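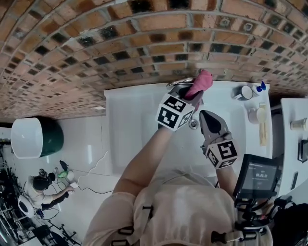

Štěpánka Kollár

Carrying water and papers on a school excursion: report of my placement project at Castville Primary

1. Why I chose this topic

During my placement in Castville I joined the Year 4 class on two excursions to the creek reserve. On the first one, in April, I noticed that the teacher, Sunita Bhardwaj, was carrying almost everything herself. She had the medical forms, the sunscreen, the worksheets, two spare hats and a box of pencils. When a child needed a plaster she had to put all of it on the grass and search. I wanted to find out if the load could be shared in a better way between adults and children.

2. What I did

The class has 30 children. With four adults on the second excursion we could make four groups, two of them a little bigger than the others. Each group received one cloth bag, and each bag had the same things inside in the same order: a copy of the medical list in a sealed envelope (carried by the adult only), worksheets, pencils tied with a rubber band, a small first aid pouch and a rubbish bag. The children took turns to carry the bag between stops.

I also asked the families to send one water bottle per child, with the name on the side and not on the lid. Lids were mixed up very often on the first trip.

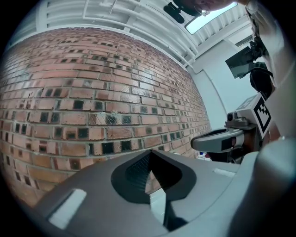

The turns were written on a card, so the children did not have to argue. In the group of Eusebio Peñalver, a parent helper, they argued anyway, and he changed the system so that the bag was passed on at every bridge. I think his rule was easier to understand than my card, and I would use it next time.

3. Results

The teacher told me that she had both hands free for most of the walk. In my notes from the first excursion I wrote down 34 moments when a child came to her to ask for an object. I did not make the same notes on the second day – I was leading a group myself – and therefore I cannot compare the two numbers. This is the biggest weakness of my project.

One bag was left at the picnic tables and we walked back for it. The envelope was not inside, so no private information was lost, but it cost us time and we skipped the last stop.

4. What I would change

The bags were plain beige and hard to see in dry grass. A bright colour would help. The straps were also too long for the shorter children, who tied knots in them. My supervisor, Filippos Kontogiannis, recommended that I test the bags in the playground first, and I agree with him.

The worksheets should be on thicker paper or have a clipboard. Many were folded so much that the drawings of leaves could not be coloured in properly afterwards.

Submitted 2023-08-10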